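# Setting separation limits for two-arm handovers

Applies to the paired-arm cells at Gritthorpe. Read it before changing any handover pose. Xuelian Xie holds the master copy of the limits; the copy on the cell PC may be older.

## Before you start

- Both arms in reduced speed mode.
- Wrist cameras streaming, with the timestamp overlay on.
- Current cell risk assessment open at the handover section.

## Procedure

1. Home both arms. Clear any saved offsets from the previous job.
2. Jog the giving arm to the handover pose and store it as `H_GIVE`.
3. Bring the receiving arm in along its approach axis only. Do not rotate the wrist inside the shared zone.
4. Stop at the standoff distance and store the pose as `H_WAIT`. Tool flange to tool flange, we use 465 mm. The controller trips at 460 mm, so do not round down.
5. Replay the approach six times at reduced speed. Log every protective stop, including those you think you caused.

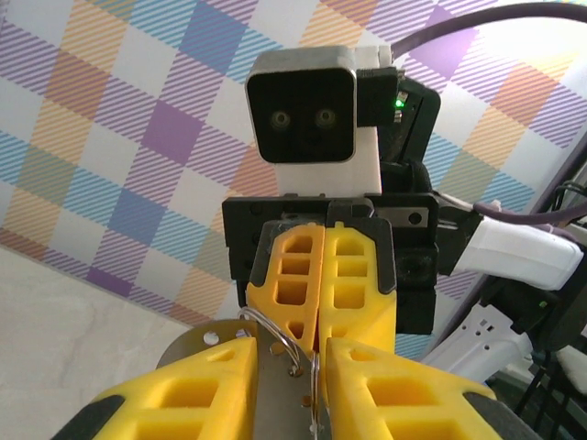 Separation is measured from the outermost fixed part of each tool, and the fingertips are seldom that part. Lamisi Issahaku found two cells where the collision model ended at the gripper body. A depth camera on a bracket above the gripper, with a cable curving away from it, needs its own volume in the model, and so does the cable at its widest bend. Flexible lattice fingers are modelled at their open width even when the tips are pressed together. Split rings can swing, so for a plate carrying them add the full diameter of the larger ring to the part envelope on every side.

## Cable check

Move each wrist joint through its permitted range with the other arm parked. The cable must not enter the shared zone or pull tight. If it does, re-route it and repeat from step 2. Changing the joint limit instead needs sign-off from Primo Ruggiero.

## Recording

Save the stored poses, the tool model revision and the stop log under the cell number. Logs are kept for 4000 running hours. Changes made after Monday's review go into the following week's issue.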